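Arkport Tests How Long a Coupon Can Stay Switched Off

The lender's new capital notes look cheap next to its ordinary debt. The gap depends on one clause and on how a supervisor reads it.

Bank bonds that can stop paying interest without a default are an odd product to sell to cautious money. Arkport, a mid-sized commercial lender, has sold one anyway. The notes count as capital, rank below every deposit and every senior claim, and carry a coupon the bank may cancel at its own choice. A canceled coupon is gone. It does not build up, and the holder cannot sue for it.

In return, buyers get a higher yield than they would on Arkport's senior paper. The order book was full before noon. Pension managers took the larger share, followed by insurers and a few private banks.
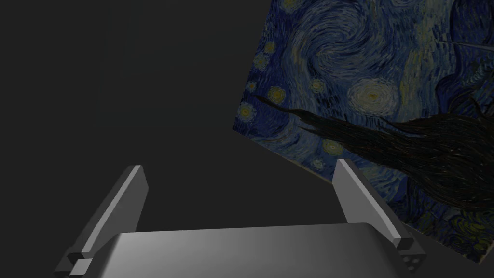 Additional capital notes sit between equity and senior debt.

The clause that matters is on dividends. Under older notes of this type, a bank that skipped a coupon also had to stop paying its shareholders. That rule, known as a stopper, gave bondholders some comfort, as management rarely likes to anger both groups at once. Arkport's notes contain no stopper. The board could, on paper, cancel the coupon in May and pay a full dividend in the same month.

Gametlow, a credit research firm, went through 3,084 bank capital notes and found 21 cases in which a coupon was canceled while the issuer stayed solvent. In only two of those did the bank keep paying its shareholders. Both banks later paid more to borrow, and the penalty lasted for several funding rounds. The record suggests that reputation does part of the work the stopper used to do. It is a small sample, and most of it comes from years when rates were low.

Supervisors add a second layer. A bank whose capital falls into its buffer zone faces a cap on total payouts, covering dividends, staff bonuses and coupons on notes like these. The bank decides how to split what is left. Arkport's prospectus says the board will "consider" the ranking of claims when it does so. The word creates no duty. Lawyers for the buyers asked for firmer language and did not get it.

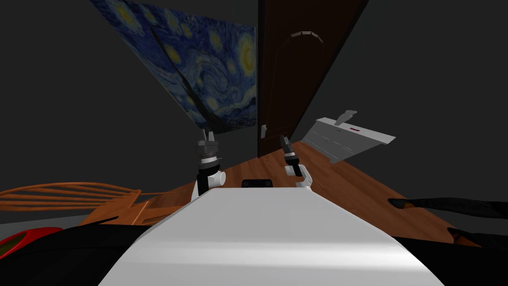
Can a holder ask for the money back if the coupon is canceled?
The notes have no maturity date and holders have no right to demand repayment, so the only exit is a sale in the market or a call by the bank.

The call is the other open point. Arkport may repay at face value on the first call date, with the supervisor's consent. If it does not, the coupon resets to a market rate plus the original margin. Where margins on new notes are wider than that, leaving the old ones in place is the cheaper course for the bank. Mathebula, a rival lender, did this with its own notes, and the price fell almost two points before lunch.

Fleltulcombe, which holds bank capital on behalf of several insurers, passed on the Arkport deal. It wants the stopper back, or a wider margin in its place. Other buyers were content to value the notes to the first call and treat anything longer as a remote case. That method gives a flattering yield. Priced as perpetual debt, the same notes pay only slightly more than Arkport's dated subordinated bonds, which have a fixed coupon and a final repayment date.

Arkport has permission to issue a second series on the same terms. The margin it offers will show whether buyers have started to charge for the missing clause.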